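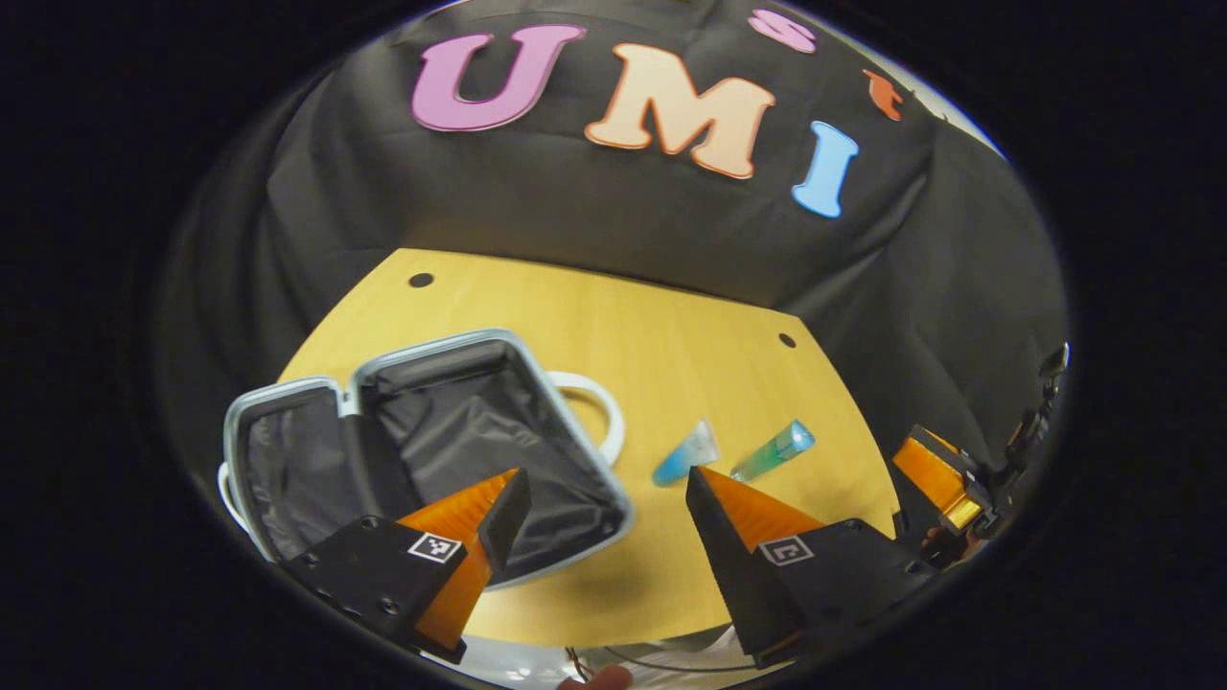
Photo: Libor Tichý

The loose finger, or how we lost most of June

Posted 11 December 2023

I promised a few people I'd write up the tube problem, and then I kept putting it off since it still makes me wince a little. So get a coffee, this one rambles.

If you're new to the blog: we record people doing small jobs with hand-held grippers, and then a robot arm with the same orange fingers tries to learn the job from the recordings. The job in question was "pack the tubes." Little plastic tubes with colored liquid, blue in one and a sort of green-teal in the other, lying on the table next to an open suitcase. Pick one up, put it in the suitcase, go back for the next. A five-year-old would be bored by it. (We all got bored by it, too.)

I was pretty proud of the corner we'd set up for it. Black cloth behind the table, big cut-out letters pinned on it, nice pale tabletop that shows up well against everything. Radoslava did most of the recording and she's quick, much quicker than me. We got to 600 recordings, trained on the lot and put it on the arm in the back room at Surkum, and for the first few tries it looked great! It went to the tube, lined up, closed, lifted. Matěj was already filming on his phone.

Then it squeezed one so hard the cap popped off.

Blue everywhere. It's only water and food dye, thank goodness, but it went over the tabletop and down into one of the drilled holes, and the arm didn't care at all. It carried the empty tube over to the suitcase and set it down very gently, like it had done us a favor. The next try was the opposite. The fingers closed, but not far enough, and the arm lifted nothing and went through the whole motion anyway.

Too tight, too loose, too tight. We ran 90 tries over the next days and I wrote every one of them down in a notebook, and I could not find a pattern. I blamed the lighting. I blamed the shiny pads. I swapped the liquid for a darker dye. I spent an entire afternoon with Libor arguing about whether the black lining of the suitcase was confusing it, and we even laid a towel in there, and it made no difference whatsoever.

What finally cracked it was Miroslava coming over from Pasel to borrow a screwdriver set. She picked up one of the hand grippers while she was waiting for me to find it, gave the left finger a wiggle, and said, "Is this one supposed to do that?"

It was not supposed to do that.

The black mount that holds the orange pad had worked loose at the screws. You could rock the finger back and forth a couple of millimeters with your thumb. Now, each mount has one of those little black-and-white square markers on it, and the software looks at the markers to work out how far apart the fingers are. Wobbly mount, wobbly marker, wrong opening. When you squeezed a tube the mount tilted, and the recording said the fingers had stopped sooner or later than they really had. The person holding it never noticed, of course, because your hand just keeps squeezing until it feels right. The arm has no such luck – it believes the number.

I went back through the recordings that evening and you could see the trouble start, if you knew to look. The early ones were fine. Then the closed reading started to wander, a hair at first and then a lot. Everything after that was junk, and it was most of what we had. Telling Radoslava was not my favorite phone call.

The other thing I want to own up to is the safety part. On one of the bad tries Matěj reached in to rescue a tube while the arm was still moving. He had the stop button right by his elbow and so did I, and neither of us pressed it. It brushed his sleeve and that was all, but I felt sick about it. Now it's stop first, hands second, and if you forget you're off the arm for the day. I've been off it once already.

As for the grippers, the screws have thread lock on them, and we do a wiggle test on both fingers before every session. After that you close the gripper on a 7 mm steel pin and check the reading. If it's off, out comes the hex key. It takes less than a minute and everybody grumbles about it, me included.

We re-recorded the tubes with a tight gripper and they go into the suitcase fine now, mostly. It still fumbles if two of them are lying almost touching, and I have a theory about that one which Libor thinks is nonsense. We're trying it on the spare arm after the holidays, and I'll post the numbers whichever of us is right.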